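Print this page
E-mail this review

Lemieux two-finger gripper, tried in simulation

I've had the Lemieux model loaded in Zundilis since the start of June, and I have grown rather fond of it — slow evenings and all. The bedroom is where I try everything, soft things on the bed first and the laptop afterwards.

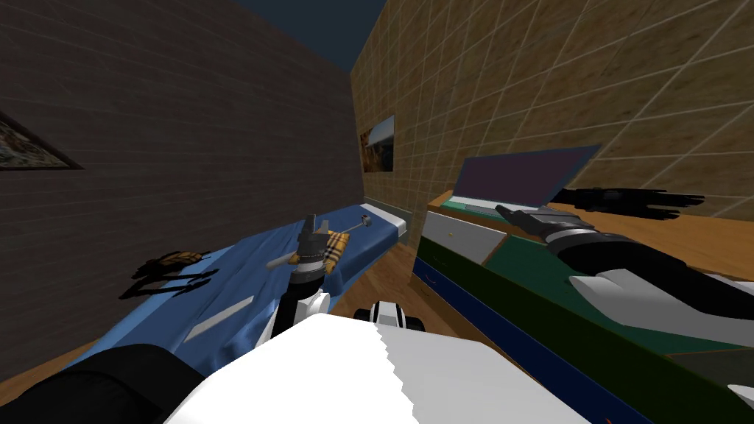

Grip

It holds thin cloth nicely once you bring the force down to 33. The older Adska model always wanted to push straight through the fabric, bless it.
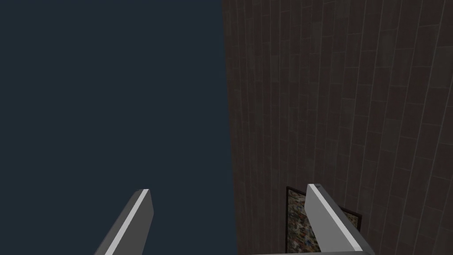
Wrist views are what I bought the camera add-on for, and I do use them every day. With the jaws open, both fingers stay in view right up to their tips, and the pale bevels stand out well even against dark floorboards, so lining up by eye is a pleasure. I'd still like a wider lens option, please!

Running a pair of them is a bit heavier going, and my old computer does grumble. 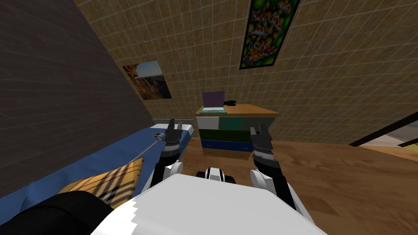 Verdict

Four stars from me, and I'll be keeping it. The Nirkgate controller plugs in happily too, though do set aside an evening for the manual.

Print | E-mail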